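Retail Display Basics, Session 7: Stocking a Small Shelf
October
Reading time: 2 min

Okay, so last Wednesday we got through the big gondola units and a lot of you asked me about the little ones. The countertop risers, the one-plank shelves next to a register. I love these! They're where most of you will get to make a real decision in your first job, and I think they're harder than a whole aisle. Read this before class and bring the planogram sheet from the Clarholm packet (page 2, the one with the drinks).
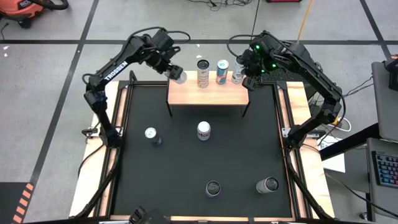 Annag Ritchie
Instructor, Store Operations

Start with the plank. A raised shelf on thin legs gives you one row, maybe a second if it's deep, and every can you put up there gets looked at. The ones still down on the mat are your waiting stock. I like to spread mine out with room between them before I place anything, so I can get my fingers around each one without knocking its neighbor over (I have sent a seltzer rolling across a shop floor in front of a district manager, ask me sometime).

Then colors. If your cans are mostly white and silver, one blue can in the row pulls the eye right away, and you have to decide if that's where you want the eye to go. In the middle is the safe choice. At the Mahmoudi store I used to put the bright one on the far left, next to the door, and we sold more of it, but I was also moving the price tag around that month so don't quote me.

Facing! Every can has a front. Flavor names are often printed small, and on a slim can the words wrap around the side, so a quarter turn can lose half the name. Set the can down, let go, then turn it from the top with two fingers until the brand reads straight on.

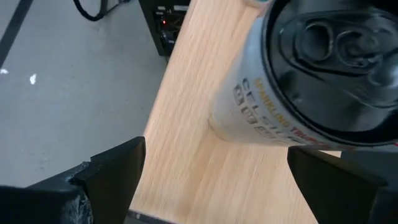 Check the top while you've got the can in your hand. Tab flat, rim clean, nothing bent. Tabs don't have to line up with each other, whatever your last supervisor told you, but I do it anyway when I have time. Dented ones go in the return crate with a Clostum slip.

For class: sketch one shelf, one row, your choice of drinks, and write two sentences on why the middle can is in the middle. Roughly 100 words is plenty if you get carried away. We'll do restocking from the back next.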